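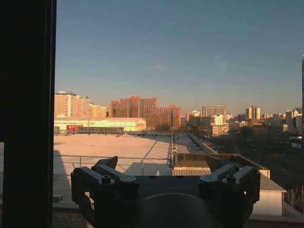 *Photograph: Ľubomír Doležal, Setov*

## Long shadow across a flat surface in low sun: is the surface suitable for planters?

**Ľubomír Doležal**

I represent the residents of a block in Setov. The photograph shows the outlook from our side, with the large pale surface in the middle ground and the white building with the red sign panel beyond it. The residents wish to apply for permission to place planters on that surface. A long diagonal shadow crosses it when the sun is low, and I should be grateful for advice on whether this would prevent the growing of vegetables. I should also like to know whether a railing of the kind visible at the near edge would normally be accepted as edge protection.

**Takeshi Ikeda**

A shadow seen in low sun is a poor guide to conditions at midday. Applicants are advised to record the position of the shadow at 8 in the morning, at noon and at 5 in the afternoon, on a clear day in August and again in spring. Tomatoes and beans require at least seven hours of direct sun. Lettuce, chard and most herbs will tolerate less and may be placed in the shaded part.

The railing cannot be assessed from a photograph. Its height and fixings must be measured on site, and the owner should be asked in writing for the permitted load. Wet soil is considerably heavier than dry soil, and the calculation must be made for wet soil. It should also be confirmed whether the surface is a roof or a paved lot at ground level, as the photograph does not settle the point and the requirements differ.

Please note that the corrugated metal roof on the right should not be used for access or storage under any circumstances.

**Pumphrey**

We had a similar application at Nesum. Permission was given but the wind was worse than the shade. Use low, heavy containers and keep them away from the edge. Ours were too tall and had to be replaced.

**Ľubomír Doležal**

I am obliged to both respondents. The owner has been written to, and measurements will begin on Thursday.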